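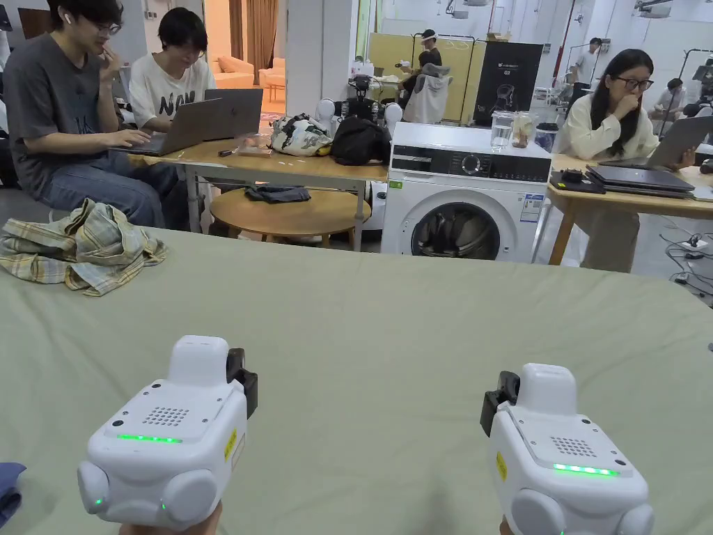

Clothing swap moves to the Vuorinen building

The winter clothing swap has a new home this year. The lease on the Plaston Street hall ended in September, and the Vuorinen building has offered us its ground floor at no charge for the day. Doors open at 10 a.m. and close at 3 p.m. Parking is behind the building, off the Istano Road entrance. The front lot belongs to the dental office and they do tow.

Last year 1,494 items came in and most of them went out again. The leftovers filled 38 bags, which went to the Oltine thrift store. We would like fewer bags this time, so please read the notes on what to bring before you load the car.

Shirts, sweaters, coats and children's clothes are always wanted. Wash everything first. Check the pockets — last year we found keys, a library card and a retainer.

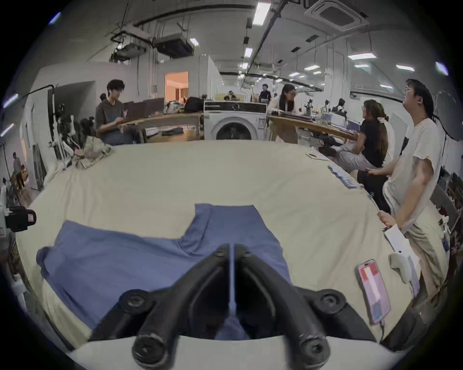 Elli Toivonen wrote in to ask if clothes with small repairs are still welcome, as she had mended the elbows on two school sweaters and didn't want to carry them over for nothing. Yes, they are. A neat patch or a replaced button is fine. What we can't take is anything with a broken main zipper, a strong smell or a stain that shows from across a room. Underwear and swimwear are also out unless the store tags are still on.

Each person may bring up to two large bags. You get one ticket per item, and a ticket is good for any item on the tables. Coats cost 3 tickets. Tickets from last year are still good if you kept them.

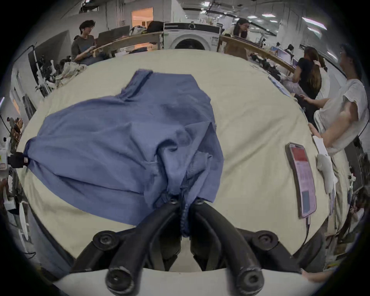
Drop-off times

Bring clothes to the side door the evening before, between 5 and 8 p.m. Same-day drop-off ends at 9:30 a.m. Please take your hangers home again. We have more than we can store.

Sorting goes faster if you fold by size and put a note on the bag with the size range. Shoes should be tied together in pairs.
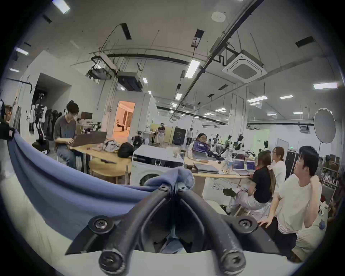 Mending table

Seija Seppälä will run the mending table again, from 11 until 2. She can do hems, buttons and small tears while you wait. Bring matching thread if the color is unusual. For longer jobs, leave your name and phone number with her and pick the item up the week after.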